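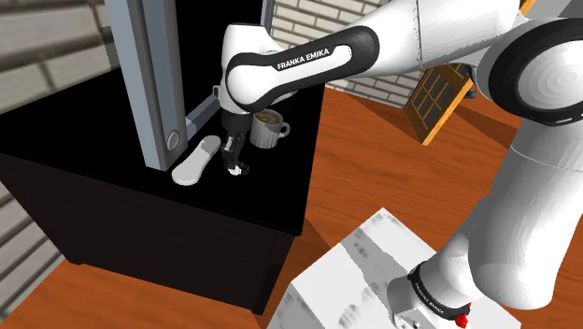
# Tag der offenen Tür im Getreidelager Tamthorpe

8. März 2023

Ich wollte schon seit Ewigkeiten mal sehen, wo eigentlich das Getreide liegt, über das im Gemeinderat so gern gestritten wird. Die Notreserve für den Bezirk Itance ist ja jedes Jahr Thema, sobald es im Februar nicht ordentlich regnet, und dieses Jahr hat es im Februar gar nicht ordentlich geregnet. Als dann der Aushang kam, dass Truvusora das Lager in Tamthorpe einen Tag lang für alle aufmacht, habe ich mich sofort angemeldet (Formular in doppelter Ausführung, wir sind schließlich immer noch in der Verwaltung).

Die Anfahrt ist eine Sache für sich. Der Bus hält an der Brücke über den Meng, und von dort läuft man auf einem Schotterweg, der auf keiner Karte als Fußweg eingezeichnet ist. Der Meng selbst sieht gerade traurig aus, viel Kies, wenig Fluss. Eine Frau aus meinem Bus meinte, so niedrig habe sie ihn um diese Zeit noch nie gesehen. Ich kann das nicht beurteilen, ich wohne erst seit ein paar Jahren in der Gegend, aber schön war der Anblick nicht.

## Im Lager

Am Tor gab es Haarnetze, Überschuhe und einen Zettel mit den Regeln. Nichts essen, nichts anfassen, keine Hunde. Danach ging es in zwei Gruppen los, ich war in der zweiten und durfte erst noch eine halbe Stunde neben der Fahrzeugwaage herumstehen. War aber halb so wild, denn da kam gerade eine Lieferung Mais rein und man konnte zuschauen, wie die Proben gezogen werden! Mit so einer langen Lanze, an mehreren Stellen auf der Ladefläche, und dann ab damit zur Feuchtemessung. Ist der Mais zu feucht, muss er in die Trocknung, und das zieht man dem Lieferanten vom Preis ab. Darüber hat sich der Landwirt hinter mir ziemlich lautstark geärgert, weil die Gebühr seit der letzten Ernte gestiegen ist.

Drinnen dann die große Halle. Ich hatte mir das irgendwie romantischer vorgestellt, goldene Berge und so, aber das meiste liegt in Säcken auf Paletten und sieht aus wie im Baumarkt. Es riecht trocken und ein bisschen süß, und der Staub kratzt nach zehn Minuten im Hals. 841 Tonnen lagen am Besuchstag im Bestand, das stand auf der Tafel am Eingang, vorgesehen sind 1.000. Die Lücke soll bis zum Sommer mit Zukäufen geschlossen werden, wobei uns niemand sagen konnte oder wollte, zu welchem Preis.

Was ich nicht wusste: Die Reserve wird ständig umgewälzt. Älterer Mais geht an Mühlen, neuer kommt nach, und wenn der Verkaufspreis gerade schlecht ist, bleibt der Bezirk auf der Differenz sitzen. Genau das ist der Posten, der im Haushalt jedes Mal so unschön aussieht. Ich fand das ganz erhellend, im Gemeindeblatt steht dazu immer nur "Bewirtschaftungskosten".

## Die Fragerunde

Zum Schluss saßen wir in der Kantine, es gab Maisbrot (sehr gut!) und dünnen Kaffee (na ja). Die Verwaltung hatte eine Präsentation dabei und blieb bei ihrer Linie: Die Versorgung sei gesichert, für eine Ausgabe an Haushalte bestehe derzeit kein Anlass. Für den Notfall liegt eine Liste mit 400 Haushalten vor, die zuerst beliefert würden.

Und da wurde es dann lebhaft. Wer steht auf der Liste, wer hat sie geschrieben, und warum kommen die Höfe am oberen Meng darin anscheinend kaum vor? Die Antwort war, dass die Daten aus der letzten Erhebung stammen und nach der Ernte neu erhoben werden. Also nach dem Zeitpunkt, an dem man sie vielleicht bräuchte - das hat auch gleich jemand dazwischengerufen. Eine richtige Antwort darauf gab es nicht, nur das Versprechen, den Punkt in die nächste Sitzung mitzunehmen.

Ich glaube den Leuten vom Lager übrigens, dass sie ihre Arbeit ordentlich machen. Die Halle war sauber, auf Fragen zu Schädlingen und Begasung kamen klare Auskünfte, und die Prüfprotokolle hingen offen aus. Mein Bauchgrummeln betrifft eher den Weg vom Lager bis zur Haustür. Lkw hat der Standort nämlich keine eigenen, die müssten im Ernstfall gemietet werden, und die Straße hinter Tamthorpe ist nach der Brücke eine einzige Lochpiste.

## Falls ihr auch hinwollt

Ein weiterer Termin ist nach der Ernte geplant, anmelden kann man sich im Bezirksbüro. Nehmt feste Schuhe mit und etwas zu trinken, und fragt unbedingt nach der Probenahme an der Waage, die gehört nicht zum offiziellen Rundgang. Der letzte Bus zurück fährt vor Ende der Fragerunde. Ich bin bei dem Landwirt mit der Trocknungsgebühr mitgefahren und kenne seine Meinung dazu jetzt sehr genau.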